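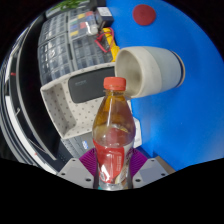 透明的塑料瓶:瓶中盛有琥珀橙色的液体,瓶身下部包有红色标签。

透明是怎么一回事

Zotora少儿科学馆 知识读物第39号
适合8岁及以上读者阅读
更新日期:2025年4月23日

本篇读物介绍光怎样穿过物体,哪些材料是透明的,以及透明的材料为什么会有颜色。文中用粗浅的语言解释了一些物理和化学知识。读到不熟悉的词语时,可以查看文末的词语表。

看见东西需要光

在完全没有光的房间里,人的眼睛什么也看不见。我们能看见一件物体,是因为有光从它那里进入了我们的眼睛。

有些物体自己会发光,例如太阳、点燃的蜡烛和打开的电灯。这样的物体叫作光源。书本、桌子、树木和月亮自己不发可见光,它们把照在身上的光反射出来,我们才看得见它们。

光在空气中沿直线前进。清晨阳光从树叶的缝隙里射进有雾的林子,可以看到一道一道笔直的光。路上的雾滴把一部分光送向我们的眼睛,使光经过的地方显现出来。

光遇到物体以后,会发生几种情况。一部分光可能被反射回去,一部分光可能被物体吸收,还有一部分光可能从物体中穿过去。这几种情况常常同时发生,只是多少不同。一块窗玻璃让大部分可见光通过,同时也反射一小部分。所以在夜里,屋里开着灯,窗玻璃上会映出室内的样子。白天也有同样的反射,但窗外射进来的光很强,反射的光就不容易被注意到了。

透明、半透明和不透明

按照光穿过物体的情况,可以把材料大致分成三类。

透明的材料让光通过,而且光通过时不会被打乱方向,因此隔着它能看清后面的东西。清水、空气、窗玻璃和许多塑料都属于这一类。

半透明的材料也让光通过,但光在里面或在表面被打散,朝各个方向走。隔着它能感到明亮,却看不清后面物体的形状。磨砂玻璃、描图纸和薄薄的蜡都是半透明的。浴室的门窗常用磨砂玻璃,这样房间里有光,外面的人又看不清里面。

不透明的材料不让光通过。木板、石块、金属板和厚纸板都是不透明的。光被挡住以后,物体背后会出现影子。

这三类之间没有一条十分清楚的界线。同一种材料,厚薄不同,结果也会不同。一张白纸对着灯看,能看到透过来的光;把许多张白纸叠在一起,光就透不过来了。浅水处可以看见池底的石子,而在很深的海里,即使海水很清,阳光也到不了海底,因为水会一点一点地吸收光。金属也是这样。平常的金属片完全不透光,可是如果把金加工成极薄的一层,薄到比头发丝还要细很多,一部分光便能够穿过去。

光为什么能穿过固体

玻璃摸起来又硬又结实,光却能从中通过,许多读者会觉得奇怪。

要理解这件事,需要知道物质是由什么组成的。一切物质都由非常小的微粒组成,这些微粒叫作原子。原子小得用普通的显微镜也看不见。在原子里面,还有更小的电子。

光带有能量。光照到物质上时,电子有可能把光的能量吸收掉。但是电子对能量有要求:它只能接受大小合适的能量。可以想象一段楼梯,人可以站在第一级上,也可以站在第二级上,却不能停在两级之间的半空中。如果光的能量刚好够电子登上一级,光就可能被吸收;如果能量不够,电子就不会接受它,光便继续向前走。

在玻璃中,楼梯的每一级都很高。可见光的能量不够让电子登上去,所以可见光能够通过。在另外许多材料中,可见光的能量足够被电子吸收,这些材料看起来就有颜色,或者很暗。

仅仅不吸收光还不够。材料内部还必须比较均匀,没有大量的气泡、裂缝或者细小的颗粒。光每遇到一个这样的地方,都可能改变方向。改变的次数多了,光就乱了,材料看上去发白、发雾。

冰和雪是一个很好的例子。它们都是水结成的。一块没有气泡的冰可以十分清澈,而一堆雪却是白色的。雪由许多细小的冰晶组成,冰晶之间夹着空气。光进入雪堆后,在冰和空气的交界处反复反射和改变方向,最后有许多光又从雪堆里出来。各种颜色的光都被这样送了出来,合在一起,我们看到的就是白色。

盐和糖也是这样。用放大镜观察一粒食盐,可以看到它接近透明。把许多粒盐放在一起,看上去就是白的。云和啤酒杯、牛奶锅上的泡沫呈白色,也与光被许多小水滴或小气泡打散有关。

光在水和玻璃中会转弯

光在不同的材料中前进的快慢不一样。它在空气中很快,在水中慢一些,在普通玻璃中更慢一些。当光斜着从空气进入水中时,速度改变,方向也会改变。这种现象叫作折射。

把一根筷子斜放在盛水的玻璃杯里,从侧面看,筷子在水面的地方好像折断了。筷子本身并没有变化。从水里来的光在离开水时转了方向,我们的眼睛却仍然按照光走直线的习惯来判断位置,因此看到的筷子不在它原来的地方。

站在池塘边看水底,水会显得比真正的深度浅。这一点关系到安全。看起来只到膝盖的水,实际可能更深。没有大人陪同,不要下水。

折射在生活中用处很大。放大镜、眼镜、望远镜和照相机的镜头,都利用透明材料的弯曲表面,使光按照人们需要的方向转弯。中间厚、边缘薄的镜片叫作凸透镜,能让光聚拢。中间薄、边缘厚的镜片叫作凹透镜,能让光散开。盛满水的圆柱形瓶子也能像透镜一样改变光的方向,隔着它看书上的字,字的宽窄会改变,有时左右还会颠倒。

人眼里也有透明的部分。眼睛最前面是角膜,瞳孔后面有晶状体。光经过它们,在眼睛后部的视网膜上形成图像,再由神经把信号传给大脑。角膜中没有血管,这有助于它保持透明。它所需要的氧气有很大一部分直接来自空气,养分则主要由眼睛里的液体提供。

透明的东西也可以有颜色

透明和无色是两件不同的事。无色的水是透明的,红色的玻璃也可以是透明的。只要隔着它能看清后面的物体,它就是透明的材料。

太阳光看上去接近白色,其中包含多种颜色的光。雨后的彩虹把这些颜色展开来:红、橙、黄、绿、蓝、靛、紫。三棱镜是一块有棱角的透明材料,也能把白光分成各种颜色。不同颜色的光折射的程度略有不同,于是它们分开,排列成一条彩带。

有颜色的透明材料会吸收一部分颜色的光,让另外一部分通过。红色玻璃主要让红光通过,绿光和蓝光大多被吸收。透过红色玻璃看绿色的叶子,叶子会变得很暗,这是由于叶子反射的绿光很难穿过红色玻璃。

液体也是这样。茶水里溶有来自茶叶的物质,这些物质吸收蓝光和紫光较多,剩下的光使茶水呈现黄色、橙色或棕色。茶泡得越浓,吸收的光越多,颜色就越深。把同样的茶水倒进一只很窄的杯子和一只很宽的杯子里,从侧面看,宽杯中的茶水颜色较深。光在宽杯里走的路更长,途中被吸收的也更多。

水本身也有极淡的颜色。一杯水看起来没有颜色,可是很深的清水会显出蓝色。水吸收红光比吸收蓝光多一点,在一个杯子里看不出差别,要经过很长的距离才看得出来。

玻璃的来历

自然界中有天然的玻璃。火山喷出的岩浆如果冷却得很快,可能形成黑曜石。闪电击中沙地时,高温也会使沙子熔化,冷却后留下弯弯曲曲的管状玻璃。很早以前的人把黑曜石打制成刀片和箭头。

人工制造玻璃的历史很长。4000年前,已经有人在烧制玻璃珠一类的小物件。早期的玻璃大多不太透明,而且有颜色,因为原料里含有杂质,里面还有气泡。那时玻璃很珍贵,常常用来做装饰。

后来,工匠学会了吹制玻璃。他们把一根长管的一端伸进熔化的玻璃中,蘸取一团,再从另一端吹气,玻璃就像泡泡一样鼓起来。用这种方法可以较快地做出瓶子、杯子和碗,使用玻璃器皿的人也多了起来。

普通玻璃的主要原料是石英砂、纯碱和石灰石。单用石英砂也可以制成玻璃,但需要非常高的温度。加入纯碱以后,熔化所需的温度便降低了。可是只加纯碱的玻璃会受水侵蚀,加入石灰石可以使它更加稳定。

从窗玻璃的侧边看过去,常常能看到绿色。原料中有少量的铁,铁使玻璃带上一点绿。正对着玻璃看时,光只穿过薄薄的一层,绿色不明显;从侧边看,光在玻璃里走了很长的路,颜色就看得出来了。制造光学镜头时,要使用杂质很少的原料。

现代的平板玻璃大多采用浮法制造。熔化的玻璃流到熔化的锡上面,铺展开来,慢慢变成平整的一层。熔化的锡表面很平,所以玻璃的表面也很平,人们透过窗户看到的景物才不会歪斜。

透明的塑料

塑料是人工制造的材料,多数以石油或天然气为原料。塑料由很长的分子组成,每个分子像一条长链,由许多相同的小段连接起来。

有些塑料的长链杂乱地缠在一起,没有整齐的排列。光在里面不容易被打散,这样的塑料可以很透明。另一些塑料中,一部分长链排得整整齐齐,形成许多微小的结晶区域,结晶区域与周围部分对光的影响不同,光就会被打散,塑料便呈现乳白色或半透明。

常见的透明饮料瓶,大多用一种叫作聚对苯二甲酸乙二醇酯的塑料制成,通常写作PET。制造时,先做出一支又短又厚的瓶坯,形状有些像试管,瓶口的螺纹已经做好。然后把瓶坯加热变软,放进模具,一边拉长一边吹入空气,让它胀大,贴到模具的内壁上,冷却后就成为瓶子。瓶坯冷却得快,长链来不及形成较大的结晶,所以能够透明。

瓶盖常用另一种塑料制造,因为瓶盖不需要透明,而需要有适当的硬度和韧性,能拧紧,也能反复打开。给塑料加入颜料后,颜料的细小颗粒会吸收和打散光线,瓶盖就有了鲜明的颜色,也不再透光。

透明塑料比玻璃轻,掉在地上不容易碎。玻璃比多数塑料硬,不容易划伤,也更耐热。安全护目镜的镜片多用透明塑料,烤箱的小窗则用耐热玻璃。

塑料在自然环境中很难分解。用完的瓶子如果丢在野外或水里,可以存在很长时间,还可能碎成细小的颗粒。请把空瓶投入当地规定的可回收物容器。回收工厂会把瓶子分类、清洗、打碎,再加工成新的材料,有的用来做纤维,有的重新用来做瓶子。颜色也会影响回收,无色透明的瓶子用途较多,颜色很深的瓶子用途少一些。

哪些东西不适合用透明的包装

透明包装使人能看到里面有多少东西,也能看到里面的东西有没有变质。但光会使某些物质发生变化。

牛奶长时间受到强光照射,味道会变差,其中一些维生素也会减少。有的药物见光后会失去效力,所以装在棕色瓶中。棕色玻璃能挡住大部分紫外线和蓝光,这些光的能量较高,容易引起变化。食用油也应放在阴凉避光的地方。

包装上的标签有重要的作用。标签上一般写明产品名称、配料、生产日期和保存方法。两种透明液体看起来可能一模一样,性质却完全不同。水、白醋、酒精和某些清洁剂都可以是无色透明的。不要凭颜色判断一种液体能不能喝,也不要饮用没有标签的瓶子里的液体。清洁剂、药水等应保存在原来的容器里,由大人放在儿童拿不到的地方。

透明的动物

有些动物的身体几乎是透明的。许多水母生活在宽阔的海水中,那里没有岩石和海草可以躲藏。身体透明,捕食者就不容易发现它们。水母身体的大部分是水,光在它们体内转弯很少,这对透明很有帮助。

玻璃蛙生活在美洲的热带森林里,背面多为绿色,腹部的皮肤却透明,有些种类可以从腹面看到心脏和其他内脏。科学家发现,某些玻璃蛙在睡觉时会把大部分红细胞聚集在肝脏里,使身体变得更加透明。醒来活动时,红细胞又回到血液循环中。

有一类蝴蝶,翅膀上有大片透明的区域。这些区域的鳞片很少,或者形状细小,翅膀表面还有极微小的凸起。凸起减少了反光,蝴蝶飞过时不容易被看见。人们研究这种结构,希望用类似的方法减少屏幕和太阳能电池板表面的反光。

动物要在陆地上做到全身透明,比在水中困难。空气与身体的差别很大,光进出身体时容易反射和转弯。在水中,这种差别小得多。

看不见的光也有透明的问题

除了可见光,还有许多种人眼看不见的光,例如紫外线和红外线。一种材料对可见光透明,对别的光却不一定透明。

普通窗玻璃能挡住大部分使皮肤晒红的紫外线,但另一部分紫外线仍然能够穿过去。窗边的纸张、布料和木制品长期受到照射,颜色会慢慢变淡。博物馆常给展柜装上能过滤紫外线的材料,并把灯光调暗,用来保护古画和旧书。

温室利用了玻璃的另一个特点。阳光穿过玻璃照进来,使泥土和植物变暖。变暖的物体发出红外线,玻璃不让这种红外线直接通过,同时玻璃也阻止了温暖的空气流走。三月的早晨,户外还比较冷,温室里的幼苗已经可以生长。

X射线能够穿过皮肤和肌肉,却较难穿过骨骼。医生利用这一点拍摄骨骼的影像。对于X射线来说,人体的许多部分有一定的透明性。无线电波可以穿过普通的砖墙,因此在房间里也能收听广播。同一堵墙,可见光过不去,无线电波却能过去。

可以在家里做的观察

做下面的活动前,请先告诉家长或老师。使用玻璃器皿时要小心,打碎后不要用手拾取碎片。

活动一:油和纸
准备一张白纸、几滴食用油和一支棉签。用棉签蘸油,在纸的中间涂一小块,等一会儿,再把纸举到窗前。涂过油的地方透光较多。纸由许多纤维组成,纤维之间有空气,光在其中被打散。油填进了空隙,而油与纤维对光的影响比较接近,光被打散得少了,所以纸变得更透光。观察时请在纸下面垫上旧报纸。

活动二:水中的牛奶
在一只透明的杯子里装满清水,把手电筒放在杯子的一侧,光从侧面射入。先滴入5滴牛奶并搅匀,然后从不同方向观察。从与光垂直的方向看,水略带蓝色;正对着光看,光略带黄色。牛奶中的微小颗粒打散蓝光比打散红光多一些。晴朗的天空呈蓝色、夕阳呈橙红色,道理与此相近,不过在天空中打散阳光的主要是空气分子。观察后的水不要饮用。

活动三:消失的硬币
把一枚硬币放在桌上,将一只空的透明玻璃杯压在硬币上。从侧面可以看到硬币。慢慢向杯中加水,仍然从侧面观察。水加到一定高度,从侧面就看不见硬币了,而从杯口往下看,硬币还在那里。硬币与杯底之间有一层薄薄的空气,光进入水中后转了方向,到达杯壁时又被反射回去,没有到达眼睛。

活动四:分类记录
在家中寻找透明、半透明和不透明的物品,写在一张分成三栏的纸上。可以用手电筒照射物品,观察背后墙上的亮度和影子。遇到不易归类的物品,在旁边写下理由。请不要用手电筒照射人或动物的眼睛,任何时候都不要直接看太阳,也不要通过放大镜或瓶子看太阳。

装水的圆瓶和放大镜在阳光下能把光聚到一点,使那里变得很热。不要把它们长时间放在有阳光的窗台上,尤其不要放在纸张和窗帘旁边。

词语表

光源:自己能够发光的物体。
反射:光遇到物体表面后返回的现象。
吸收:光的能量进入物质并转变为其他形式,例如热。
散射:光遇到微小的颗粒或不均匀的地方,朝许多方向散开。
折射:光从一种材料斜着进入另一种材料时改变方向。
透镜:表面弯曲的透明物体,能使光聚拢或散开。
可见光:人眼能够看见的光。
紫外线:人眼看不见的一种光,能量比可见光中的紫光高。
红外线:人眼看不见的一种光,能量比可见光中的红光低。
原子:组成物质的微小粒子。
分子:由原子结合而成的粒子。
瓶坯:制造塑料瓶时先做成的短而厚的小管。

给家长和教师的说明

本篇内容可以分几次阅读。年龄较小的读者可先读"透明、半透明和不透明"一节,并完成活动四。关于电子和能量的一段使用了楼梯作比喻,只用来帮助理解,不代表原子内部的真实形状。

活动二需要较暗的房间,拉上窗帘后效果较为清楚。使用脱脂牛奶和全脂牛奶,看到的颜色会有差别,可以让学生分别记录。活动三请选用杯底较平的玻璃杯,杯底外侧和硬币都应保持干燥。

学校和图书馆可以为教学目的复印本篇读物,复印时请保留馆名和读物编号。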